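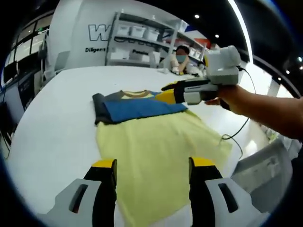
3.2 Ce que les gens gardent

Je pensais, en août, que la question du tri des vêtements serait vite réglée. Eh bien non ! Sur les 50 foyers que j'ai suivis à Wulska, presque tous gardent des habits qu'ils ne portent plus -- et ils m'en parlent volontiers, parfois pendant 90 minutes (j'ai fini par apporter mes propres biscuits).
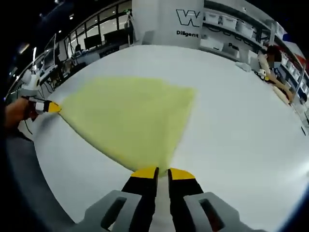
Greer MacAulay avait déjà relevé ce goût du « on ne sait jamais » à Leckie, mais chez des ménages plus âgés que les miens. La figure 2 reprend son classement, que j'ai un peu simplifié, et j'y ajoute une catégorie : le vêtement promis à quelqu'un et jamais donné.

Figure 2. Motifs de conservation déclarés, Wulska.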